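Product code 913

# Whitlock Counting Cubes, Green

Solid single-colour cubes for counting, sorting and early measuring work. Sold in bags of one colour so you can top up a set without buying the whole rainbow again. This page covers the green. Red, blue, yellow and natural have their own pages and are the same size and weight.

The cubes are made at our Bevomthorpe workshop and have been in the Stollulholm range since the old catalogue. The colour was changed slightly in January. If you are matching cubes bought before then, the older green is a touch more yellow. They mix fine for play but you will see the difference side by side in a pattern row.

## What you get

- One bag of green cubes, drawstring top
- Fold-out activity card, printed both sides
- Contents label for the shelf or tub

Bags come in three sizes: 14, 56 and 545. The big bag is meant for schools and centres that run several tables at once. It is heavy, and it ships in a carton with no gift packaging.

## About the cubes

Each cube is the same solid green the whole way through, so a chip or a scratch doesn't show up as a white spot. The edges are slightly rounded. The surface is matte with a fine grain to it, and it gives a bit of grip when cubes are stacked. Because of that grain the faces don't all catch the light the same way, and one side of a cube can look darker than the next. It is the same colour.

The cubes don't click together. If you want a linking cube, see the Vivon range, which has a peg on one face. Vivon cubes are a different size and can't be used in the same stacks.

A plain, pale sorting surface works best with this colour. We use a large white round plate for most of the activities on the card, and any dinner plate from the cupboard will do the job. The rim stops cubes rolling off the table and the white makes the green easy to pick out, including for children with low vision.

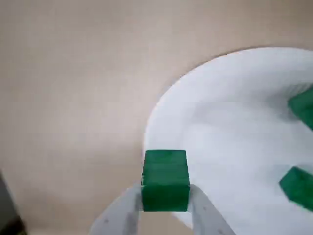
*Green cubes with a white round plate. Plate not included.*

## Activities on the card

**On and off the plate.** Put a few cubes on the plate and a few beside it. Ask how many are on, how many are off, and how many altogether. Move one across and ask again. Start with five and go up when it gets too easy.

**Fair shares.** Two or more plates, one pile of cubes. Children share the pile out and say what to do with any left over.

**Cover and guess.** Cover some of the cubes with a tea towel. The child works out how many are hidden from the ones still showing. You need to tell them the total first.

**Cube measuring.** Line cubes up along a book, a shoe or a ruler and count the row. Keep the cubes touching.

The card was written by Tiina Partanen, who taught prep and Year 1 for us to pester with drafts. A larger print version can be posted on request at no charge. Ask when you order, or send a message with your order number.

## Specifications

| | |
|---|---|
| Product code | 913 |
| Colour | Green |
| Finish | Matte, fine grain |
| Linking | No |
| Bag sizes | 14, 56, 545 |
| Suggested age | 3 years and over |
| Made at | Bevomthorpe |
| Replacement bags | Yes, all sizes |

## Cleaning

Wipe with a damp cloth, or wash in warm water with a little dish liquid and spread out on a towel to dry. Don't put them in the dishwasher. Don't soak overnight and don't use bleach, which dulls the surface. For large sets, a mesh laundry bag in a sink of soapy water is the quickest way we know - swish, drain, rinse, hang it up.

Keep them out of the car in summer. Cubes left on a dashboard or a sunny windowsill for long periods will fade on the exposed side.

## Safety

Not suitable for children under three. Small parts. Supervise mixed-age groups, and count the cubes back into the bag at the end if there are toddlers in the house.

## Ordering and delivery

Orders placed by 2 pm on a weekday leave the same day. Anything that comes in on Sunday goes out with the next day's post. The two smaller bags travel as ordinary parcels. The 545 bag goes by road and needs somebody there to sign for it.

Schools and early learning centres can order on account. Put your purchase order number in the notes at checkout and leave the payment section blank. For accounts, quotes and mixed-colour school orders, contact Jui-lin Au in the Stollulholm office.

Returns are accepted on unopened bags. If a bag arrives short, tell us how many cubes are missing and we'll post the difference. You don't need to send the bag back.

## Common queries

**Can I buy one cube?** No, the smallest bag is 14.

**Do they float?** No. They sink, so they aren't much good for water trays unless you want them on the bottom.

**Do they fit the Whitlock tray?** Yes, both the old tray and the current one. Cubes sit in the tray with a small gap on each side so little fingers can get them out.

**Is the bag the same colour as the cubes?** The bag is unbleached cotton for every colour. The label tells you which is which.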